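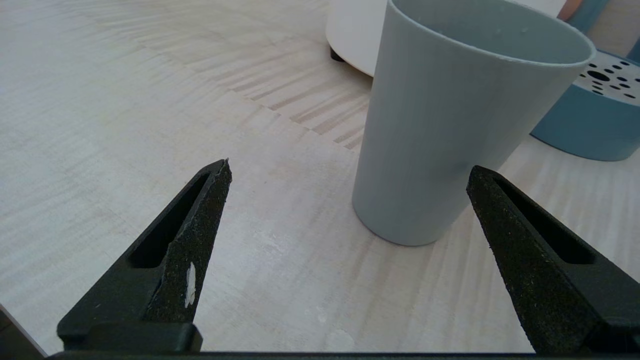 Everyday Objects, Week 5
Cups, holders, bins and the tops they stand on
Notes to go with the Wednesday lecture – M. Saludo

Bring these to studio. Slides go up when I get to them. If you missed the lecture, read section 2 and section 4 at least, the rest you can get from someone's notes.

1. Where we are

Last week: things that hang. This week: things that stand. Meaning anything that lives on a table or counter and has to hold itself up, hold something else, or both.

Three families for today
Cups (open, tapered, gets picked up a lot)
Holders (low, wide, gets things stuck in it)
Bins and canisters (tall or squat cylinders, mostly stays put)
Plus the surface. People forget the surface. Half the complaints you read about a cup are complaints about the table.

2. The tapered plastic cup

Plain cup, no handle, wide at the rim and narrower at the base. You all own one. Why the taper?

Getting it out of the mold. Straight walls grip the core when the plastic cools and shrinks. A little slope and the part comes free. The slope is called draft. One degree or so per side will often do for a smooth wall, textured walls want more. A cup usually has far more slope than the mold needs, so draft is only part of the story.

Stacking. Cup goes inside cup. The distance each one sticks out above the one below is the stacking height, also called pitch. Small pitch = short stack, but too small and they wedge. You know the feeling, two cups that won't come apart. Usually fixed with a little step or ribs inside near the base, so the upper cup sits on the step and the walls never quite touch.

Hand. Fingers wrap below the rim, the wider part above keeps the cup from sliding down through the grip. Try it with a straight tube, then with a cup upside down. Do this, don't just read it.

Now the cost of the taper. Narrow base, wide top, so the weight sits high when it's full. Tipping: draw the cup from the side, mark the center of gravity, draw a line to the edge of the foot. The angle between that line and straight up is how far it can lean before it goes over. Wider foot – bigger angle. Lower center – bigger angle. Liquid moves as you tip and makes it worse, so treat your number as generous.

Watch the base corner. A rounded bottom edge is nicer to wash and stronger in a drop, but the part that touches the table is smaller than the outline you see from the front. Measure the contact ring, not the silhouette. Everybody got this wrong last year, me included on the first answer sheet.

Worked numbers from the board (Lundero sample cup)
Holds 347 ml to the brim
Contact ring radius 31 mm
Center of gravity when full: find it yourselves, that's problem 2
Remember the brim number is not the number anyone drinks from. Leave room at the top.

Color and finish. Matte hides scratches and fingerprints, gloss shows both. Matte inside is harder to rinse clean, depends on the texture. Pale gray-blues, soft greens, that sort of thing: easy to live with, stains show less than on pure white. Tea will still get you.

3. Holders with holes

Low, wide, round body with a top full of holes. Pens, brushes, utensils, straws, stems, depending who is selling it. Flower people have used perforated tops for ages, the desk people came along after.

Points from discussion

Hole size. One size of hole suits one size of thing. Mixed sizes let a thin pen and a fat brush share a top, but people have to choose a hole each time and they'll go for the biggest one, every time. A larger hole in the middle is common. Good spot for the heaviest item since it doesn't pull the holder to one side.

Spacing. The bit between two holes is the web. Too thin and it cracks or flexes. Rule of thumb for this class: web no thinner than the wall. Not a law of nature, just keeps your models from falling apart.

Depth. A top plate alone does not hold anything upright. You need either a second plate lower down, or a floor plus a close fitting hole, or tall sleeves. Otherwise everything leans. Sketch a pencil in a hole that is too big, see how far it tilts, then move the plate up. Tilts less. The higher the plate, the straighter the pencil, but the less of it sticks out to grab.

Low and wide is forgiving. Same tipping drawing as the cup, and the angle comes out huge. What gets you is the long thing sticking out one side – someone's sleeve catches it and it works like a lever.

Cleaning. Crumbs, dust, eraser bits, whatever goes down the holes has to come out again. Does the top lift off? If not why not. Princess Castillo brought up two-color bodies in the question time: a top in a different color from the body tells you there are two parts, or makes you think there are. If it doesnt come off, people will still try to pry it. Good point, worth using in your write up.

4. Bins, canisters, anything white and round

Cylinders are cheap on material for what they hold. Bad in corners. A round bin in a square corner wastes the space behind it, and yet people put them there constantly. Fine, it leaves a gap for the cloth or the cord.

Lower edge. Rounded lower edge makes a shadow line and the thing looks lighter than it is. Also kinder to shins on a floor bin and to the tabletop if someone drags it.

Feet. Small feet under a big body do several jobs
– keep the body off a wet counter
– grip (rubber) or slide (hard plastic, felt), pick one
– deal with a surface that isn't flat. Three feet never rock. Four can. But three tip easier in between the feet, so there's your trade
Dark feet under a white body nearly vanish in the shadow, body seems to float. Cheap trick, works.

White. Looks clean, reads as kitchen or bathroom straight away. Whites do not match each other! Put two white plastics side by side, one will look yellow. Musyoka Simiyu's handout from the color module covers this, read it again.

5. The top

Pale tops with a light grain: very common now in rentals, classrooms, offices. Reasons are dull, they bounce light around and they go with everything.

What to look at when you inspect one
Direction of grain. Does it run with the long side?
Scuffs. Small marks cluster where hands and objects work. Ignore the corners, look in the middle and near the front edge. A map of scuffs is a map of use.
Contrast. Pale object on pale top is easy to knock over because you only half see it. A colored rim helps, a shadow helps. Grandparents' kitchens again, see week 3 on low vision.
Friction. Same cup slides on one top and tips on another. If the base grips well, a push up high tips it. If the base slips, it scoots. Push at the rim and then push near the foot, write down what each one does.

6. Grouping

Short bit, we ran out of time. Things that stand together get judged together. Tall, middle, low. If the tall one is in front you lose whatever is behind it, and you reach over it, and over it goes. Tall at the back, wide opening toward the person, low stuff to the side of the hand you write with.

Leave a hand's width between a cup and its neighbor. Sounds fussy. Go look at a shelf where it's been ignored.

Ermira Stojanović has a nice set of sketches of desk layouts on the studio wall, left of the sink. Don't take them down, photograph them.

7. Problems (due at start of next studio)

Problem 1. Find one cup, one holder, one canister at home or in the building. Side view of each, full size, pencil. Mark the contact area in a second color.

Problem 2. For the Lundero cup, find the center of gravity full and empty, then the tipping angle for both. Wall thickness is on the sample card. Show the drawing, a bare number gets nothing.

Problem 3. Design a perforated top for a round holder, 11 holes, at least three sizes. State what goes in each. Check every web. Cardboard model is fine.

Problem 4. Scuff map. One table, one page. Say what you think people do there and which mark made you think so.

Marking: 1 and 4 are pass/fail. 2 and 3 carry the grade.

8. Reading

Course pack, the chapter on draft and wall thickness. Skip the part on metal.
Hywel Penry's notes on stacking, in the shared folder under Semedeck. The file name says spoons, it's cups.

Studio is open till 5 most days. Sample cups stay in the room pelase, the last set came back with one missing. Next week: lids.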